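How to Pack a Care Package That Survives the Mail
Sep 3, 2021

I have mailed 11 boxes to summer camp since my kid got old enough to write home complaining about the food. The first one, in June, arrived at Camp Jirstead as a single object. The chips, the socks and a jar of peach jam had become close friends. The method below is what I do now.

Step 1. Pick the box last
Lay out everything you want to send, take away a third of it, then find a box that fits what remains. Murnberg is 337 miles from Jirstead and the package will spend every one of them under somebody's exercise equipment.

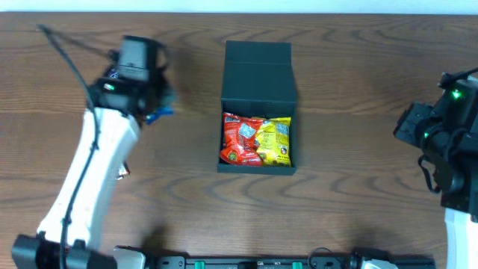 Chips are the hard case. The bag is mostly air, and the air is doing a job, so don't poke a hole in it to save room. Stand snack bags side by side in a box with real walls, like the two in the green one with the flip lid, and close it without leaning on it. If you have to lean, go back to the part about taking away a third.

Step 2. Deal with chocolate
In September you can send chocolate to Murnberg. In July you can send brown soup. If you must, seal each bar in its own zip bag, put the bars in the middle of the box, and mail early in the week so they don't spend a weekend in the Grostovitz sorting center.
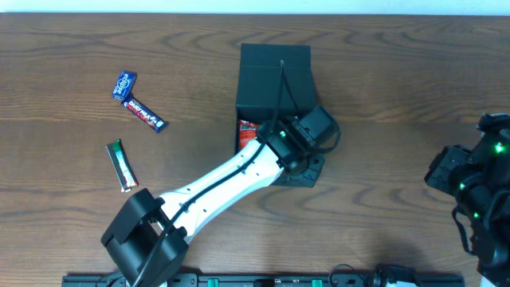 Okeke wrote in to say that zip bags only keep the mess tidy, and that a frozen wet sponge in a second bag kept a box cool for most of a day. I tried it. It works, and the camp office called to ask about the sponge.

Step 3. Fill the corners
Shake the box gently. Anything you hear is going to be louder in the truck. Socks are the best padding there is, and they will come home unworn, so you can use them again.

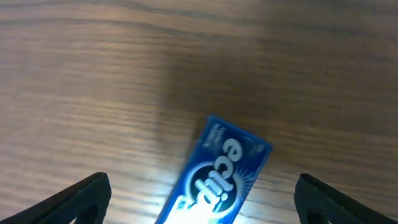 Small flat things go down the sides last, once the socks are in. Playing cards, stamps, a thin paperback. Keep anything minty away from anything bready, or you'll be mailing toothpaste crackers.

Step 4. Tape and label
Run 3 strips along the bottom seam and the same on top. Write the address on the box and again on a card inside. Leave the jam at home.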